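Sumlow Oral History Project
Progress report to the Flosa Fund
May 25, 2022

Hi Negin,

You asked for something short and readable this time, so I'm skipping the template and just telling you where we are. We have 39 interviews recorded now, and 31 of those are fully transcribed. The other eight are sitting on my desk giving me looks. April was slow (two of our older speakers were sick, and I didn't want to push), but May has been wonderful and we're nearly back on schedule.

The big surprise is how much people want to talk about the old Cheon cannery. I'd planned one short chapter on it and I think it'll be three! Everyone remembers the whistle, and everyone swears it blew at a different time.

We're also starting to think about the fall listening show, which would put the voices in hallways and side rooms, with one story playing in each spot. 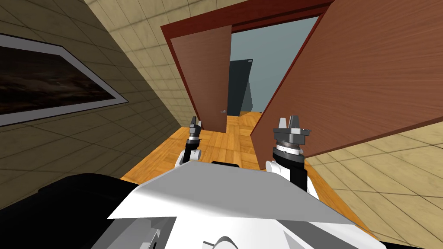
Hallway with framed picture and open door.

I like the idea of hearing a voice before you get to the room it's coming from. Sound carries a lot off hard walls, though, so we may need to keep the speakers low and the clips short. Two minutes each feels right to me.

Money next. We've spent $3,190 of this period's grant, nearly all of it on transcription. I put $200 into travel for the speakers who live out past Ondero, and another $200 went to a used recorder after the old one started eating files. We lost half of one interview that way, and the lady very kindly sat down and told it all again, with better jokes.

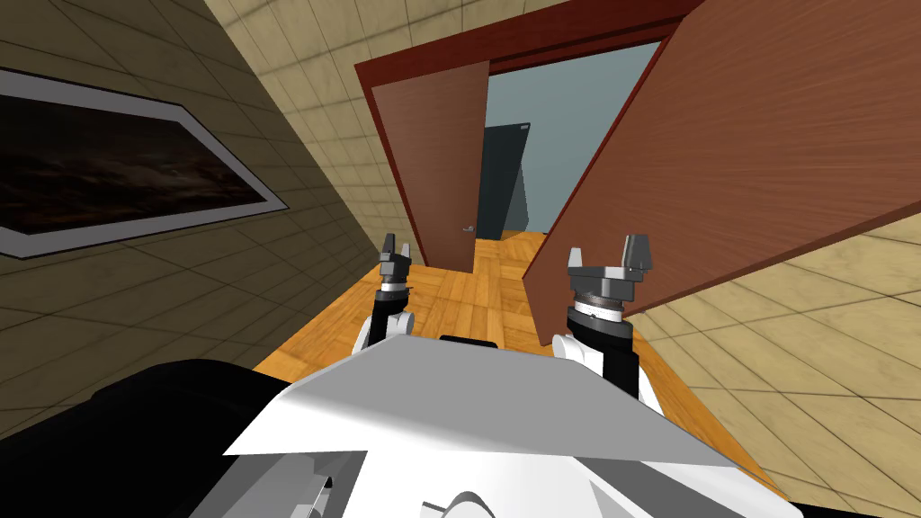 The one thing I'm worried about is release forms. Six families still haven't signed, mostly grown kids who want to read the transcript first, and I think that's fair. I'm mailing paper copies this week and will call everybody after that. If any of them say no, I'll take the interview out and let you know which chapter it touches.

Could we talk about the printing budget sometime before the next payment? I'm free most mornings.

Thanks again, and say hi to the office for me!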